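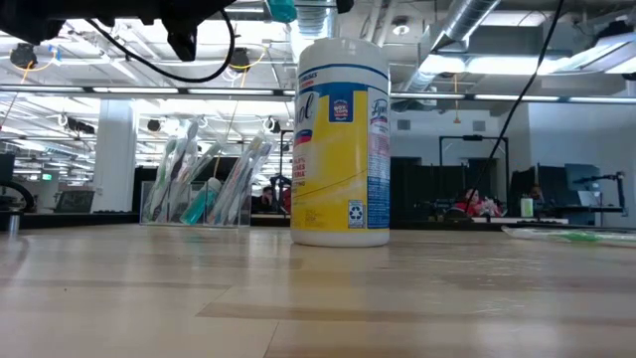

Lysol wipes on the work table.

Leaders' Statements Project, Nikby
Group notebook, April
Entry opened 09.20. Kept by A. Leclerc

Matter in hand: second reading of the joint press statements, and the rules for marking "personal warmth" and "threat" in the spoken parts.

The Clinness deposit has now been read into Girnex in full. The count on import was 2,086 statements. After duplicates and empty files were taken out, 1,889 remain. Of these, 1,219 are from meetings between two heads of government, and it is that group with which the present entry is concerned. The remainder (summits, group sessions, airport remarks) are set aside until the rules are settled, and should not be opened for marking in the meantime.

Note on the duplicates. Most were the same statement issued once by each side. Where the two texts agreed word for word, the host's text has been kept. Where they differed, both have been kept and linked, and neither has been counted as a duplicate. Differences of this kind are of interest in themselves. In several cases the host's version contains a friendly remark about the visitor which the visitor's version leaves out altogether. Colleagues are asked not to tidy these pairs.

Marking rules, first reading

The rules used until now are those of the Gál handbook, with our own additions on the last sheet. Gál treats any favourable remark about the other leader's character as a mark of warmth. In practice this has caused difficulty. A phrase such as "a man with whom one can talk" is plainly favourable in some mouths and close to an insult in others. The handbook gives no guidance on remarks of this sort, and the two readers have disagreed on them more often than on anything else.

I drew a sample of 100 statements from the two-leader group and reread them without looking at the earlier marks. My impressions are recorded here before the comparison is made, so that they are not adjusted afterwards.

The opening courtesies are nearly useless. Thanks for the welcome, praise for the city, mention of the long friendship between the two peoples: these appear before good meetings and bad ones alike. I propose that everything before the first matter of substance be marked as courtesy and left out of the warmth score.

First names are a better guide, but only in some languages. In statements given through an interpreter the first name may have been added or dropped on the way. The file notes whether an interpreter was present, though not for the older material.

Jokes remain the hardest case. There are statements in which one leader makes a joke about the other and the transcript gives "(laughter)", with no sign of who laughed. Under the present rules a joke is marked as warmth. I am not content with this. A joke about a neighbour's army, made at a joint appearance, has been marked as warmth by both readers, and I would have marked it as threat. The earlier mark stands for now, with my objection beside it.

Silence on a subject cannot be marked at all under Gál. Where one side names a disputed border or a gas contract and the other passes on to cultural exchange, the reader has nowhere to put this. I have begun a plain list in the shared folder, under "passed over", with the statement number and the subject. It is not to be scored.

11.40. Comparison made. My readings agree with the earlier ones on threat to a satisfactory degree. They do not agree on warmth. The disagreement is not spread evenly. It lies mostly in statements by leaders in their first year of office, whose remarks about the other party tend to be fuller and less guarded. The earlier readers took these at face value and I did not. I cannot say from the text alone that I was right, and I have knowledge of what followed between several of these governments which I ought to have put out of my mind. That is a fault in the method and is entered as such.

Proposed remedy: for the next sample, names of persons and countries are to be masked in Girnex before reading. The masking tool replaces names with letters but leaves titles, so "the Chancellor" and "the King" will still give the game away. Titles will have to be put in by hand as "the leader". Party names also. The word "comrade" should be left as it is, being part of what we wish to study, even though it narrows the field considerably.

Political labels

A separate point arose and is noted so that it is not lost. The press questions attached to the statements use labels such as "socialist", "strongman" and "dictator" quite freely, and the answers often take up the label in order to refuse it. The present marking picks up the word in the answer as though the leader had used it of his own accord. This makes some leaders appear to talk about communism a great deal when they have merely been asked about it. The answer must be read together with its question. I have asked for the two fields to be joined on screen.

Until that is done, no table showing use of political labels is to leave the group. One such table was included in the draft sent to Clinness last month, and I have written to withdraw it. A corrected table will follow when there is one.

14.15. Reply received from Clinness. They accept the withdrawal and ask whether the interpreter notes for the older statements would be of use. They hold these on paper only. I have answered that they would, and have asked for a short trial batch before anything is copied in bulk.

Outstanding

Titles to be masked by hand in the next sample.
Question and answer fields to be joined in Girnex.
Last sheet of the Gál additions to be rewritten, with courtesy as a mark of its own.
Wording of the rule on jokes. Colleagues who hold a view should write it below this entry, signed, before the sample is drawn.
Paper notes from Clinness, trial batch, to be logged on arrival and kept in the locked cabinet.

Entry closed 16.50. A. Leclerc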